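The tag that slipped: how a paper-folding job went bad for 15 days

The first sign of trouble at Heltilero was a crease in the wrong place. Khadija Mansour was checking the output of a robot arm the company had trained to fold printed leaflets, and the fold was landing well off the line. She restarted the arm and ran it again. Same result.

The arm had learned the job from people. Staff hold a gripper in each hand, fold paper at a table, and the recordings become the robot's lessons. Heltilero had collected 415 of them by March, and the first batch had trained a model that folded cleanly nearly every time. The second batch made it worse.

For two weeks the team blamed the software. Hamisi Sang rebuilt the training run from scratch, then swapped the arm's wrist joint, a repair he now calls a waste of a good afternoon. On one test the arm missed the sheet altogether and drove its fingers into the table hard enough to trip the safety stop. No one was within reach, but Remedios Herrero, who manages the lab, shut the program down that evening. 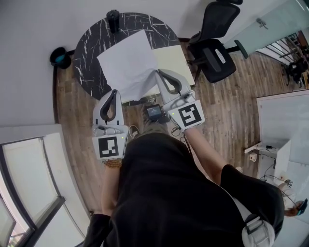
So what had gone wrong? The printed tag on one of the hand-held grippers had been reglued slightly crooked after a knock, and every recording made with it told the computer that the hand was somewhere it wasn't.

Sang found it by laying old and new recordings over each other on a screen. The left hand matched. The right was out by a few millimetres at the wrist and more at the fingertips. In all, 368 recordings were sound and the rest had to go.

Herrero has since changed the routine. Both grippers are checked against a metal jig at the start of each session, and again if one gets dropped. Any tag that comes loose goes back to the workshop – no more glue at the table. The arm also runs at reduced speed for its first 24 folds with any new model, with the area around it kept clear.

Mansour would like the check to happen automatically. Sang is working on it, between leaflets.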